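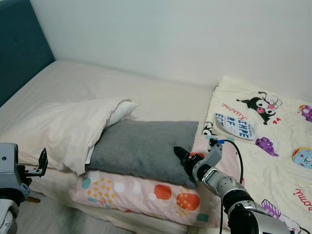

How often should a furnished bedroom be checked between guests?

Every time the bed is made new, and one longer check each 30 nights. The short check is the list below without the items marked L. The longer check is the full list.

Bedroom check, Kelthorpe apartments, room 66
Filled in by: Rocío Escobedo
Month: September
Started: 9:10 in the morning

Marks used: OK = good, no action. C = good, but read the comment. R = repair or replace before the next guest. L = only in the longer check.

1. Bed and headboard

1.1 Bed stands firm when pushed from the side: OK
1.2 Headboard does not move when pulled with one hand (L): C
Comment: It moves very little, maybe the thickness of a coin. I tightened the lower bolt on the left. The upper one I could not reach without pulling the bed out, and for this two people are necessary. Please put it on the list for next month.
1.3 Headboard fabric has no open seams (L): OK
1.4 Fitted sheet holds at all four corners: C
Comment: The corner at the foot end, window side, came off two times when I sat down on the mattress. I think the sheet became smaller in the dryer. I put it back and it holds for now, but the next one we buy should have deeper corners.
1.5 Mattress label is present and can be read (L): OK
1.6 No sharp parts under the bed (checked with the flashlight, not with the hand): OK

2. Pillows, quilt and covers

2.1 All covers are closed or folded in, no filling coming out: C
Comment: The cream pillowcase is too big for its pillow. A corner of the inner pillow keeps looking out at the opening. It is not dangerous, but it looks careless. Either a smaller case or a bigger pillow.
2.2 Zippers work and have no broken teeth: OK
2.3 Printed quilt, print not peeling: OK
Comment: The Kuromi one. I rubbed the red letters with a white cloth and no color came off.
2.4 Sewn labels are complete: C
Comment: Please do not cut the labels from the quilt, also when they are in the way. We had this discussion in the spring already. Without the label the laundry does not know the temperature, and Linulex will not accept a complaint.
2.5 Pink pillow, cover washed (L): R
Comment: There is no entry in the laundry book since June. It may be washed and only not written, but I cannot know this, so it goes in the bag today.
2.6 Nothing soft lies against a heater or a lamp: OK 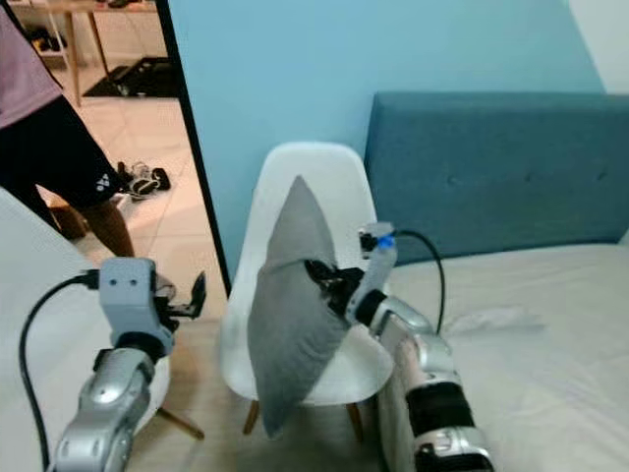 3. Chair

3.1 Chair stands level on all legs: OK
3.2 Screws under the seat are tight: C
Comment: One was loose by half a turn. I tightened it by hand only. With the electric screwdriver the thread goes bad very fast, so please use the short key from the blue box.
3.3 No cracks in the white shell, front edge and back (L): OK
Comment: I pressed on the seat with my full weight and listened. No sound.
3.4 Wooden legs have no splinters: OK
3.5 Chair is used as a chair: C
Comment: The gray pillow goes back on the bed when the bed is finished. If it stays on the seat, guests put it on the floor, and then we wash it one more time.

4. Walls, door and floor

4.1 No damp places on the walls: OK
4.2 No new marks on the blue wall behind the chair (L): C
Comment: One light rub mark at the height of the chair back. The paint is Zernside, the can has number 3001 on the lid, and it is almost empty. A wet sponge was enough this time.
4.3 Door opens fully and does not touch the floor: OK
4.4 Way from the bed to the door is free in the dark: OK
Comment: I tested it with the light off. The chair must stay close to the wall, or you meet it with your knee.
4.5 Tiles outside the room are not slippery: OK

5. Electrical and smoke alarm

5.1 Smoke alarm answers to the test button: OK
5.2 Sockets are fixed in the wall: OK
5.3 Bedside lamp, cord without damage (L): C
Comment: The cord is fine. The switch is slow and sometimes needs a second press. Pacheco has the same lamp in his room and there it is good, so I believe it is only this switch.

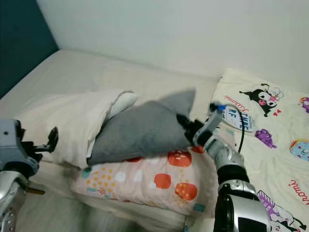 6. Order of work when the bed is made again

Some of the points above repeat every month, so I write the order I use. Sheet first, and pull it smooth from the wall side toward you. Then the cream pillow at the headboard side, then the pink one, and the gray one on top. The quilt goes last on the other half of the bed. Shake the quilt at the window, not over the bed. If you find a hole smaller than a fingernail, sew it the same day. Bigger holes go to the repair shelf with a note, and on the note please write the room number and not only "hole".

7. To do

Smaller pillowcase or bigger pillow (2.1)
Wash pink pillow cover and write it in the book (2.5)
Second headboard bolt, two people (1.2)
New switch for the lamp (5.3)
Ask about paint before the can is finished (4.2)

Budget left for small repairs in this room: 200. The switch and the pillowcase should fit in it. The sheets I would take from the general linen money.

Finished: 10:25. Next long check in October, and please leave the key in the box and not in the door.

R. Escobedo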